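Print this page
E-mail this story

Making tents in Clitholm

Apr 26, 2003

Poul Hallgrímsson has been cutting tents in Clitholm for 49 years. He started at Ketilsson, sweeping floors, and took over the cutting when the old foreman's eyes went.

"I was paid badly and I learned a lot," he says. "Mostly I learned to measure again."

Ketilsson closed its shop one January and he set up on his own. His first big order was 200 scout tents. The zippers came in the wrong colour and he used them anyway.

He still makes the Takier, a two-person ridge tent with a short back wall. It sells for $321. He has been asked to make it lighter and has said no. "You can buy a light tent anywhere. People bring mine in for repair after 20 winters and I put in a new floor."

Rain worries him less than wind. "A seam leaks, you get a wet sock. A bad corner lets go and you're walking home."

Every new tent starts as a full-size pattern, and he doesn't own a computer. He likes a big white sheet laid flat over a table, and he isn't bothered if it is a bit wrinkled toward the middle. "You smooth it with your arm before you draw. If you draw over a fold, the panel comes out short, and you won't find out until you've sewn it to the other three."

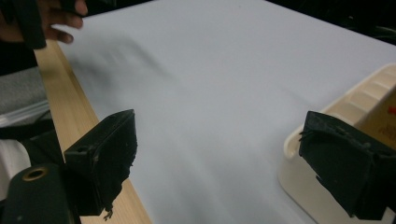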